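The Basket Shelf, September

Waltraud Ackermann has been telling me for months that the right container fixes a messy room. I have owned a great many containers and a great many messy rooms, so I wasn't convinced. Still, I agreed to give her method one month at our sewing room in Timden and to put the results on this page, good or bad.

The method goes like this. Every table gets one basket. Whatever is left lying on the table at six in the evening goes into the basket, and whatever is still in the basket at the end of the month leaves the building. Waltraud says it cured her hallway. I have seen her hallway, and I'd say it's better than it was – I wouldn't go further than that.

We bought 4 baskets. Mareike Oltmanns wanted wicker, which looks lovely and sheds bits into everything. I wanted plastic, and I was the one driving. 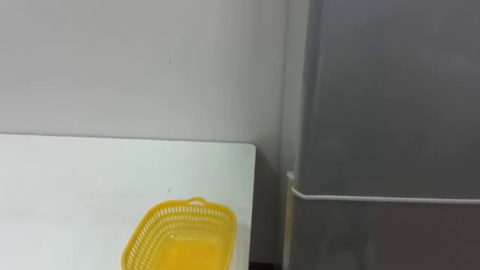 Yellow basket, white table. Slotted sides, a little loop on the rim, nothing in it.

I'll admit the color is a good choice. A gray basket disappears and people stack things on top of it. You can't miss a yellow one on a white table, even if you are trying to. The slots I'm less sure about. Wiebke Hollmann likes them and says you can see from across the room whether there's something inside. Pins go straight through, and so do snap fasteners, so small stuff still needs a jar with a lid. That makes two containers per table, and you see where this is heading.

The loop I have no opinion on. Mareike thinks it's for hanging. I wouldn't trust it with a basket full of zippers.

As for the end of the month, the button tin was the real test. It stayed, all 500 buttons of it, after Waltraud ruled that a tin counts as furniture. I've written that down in case it comes up again.

The wicker question is back on for October.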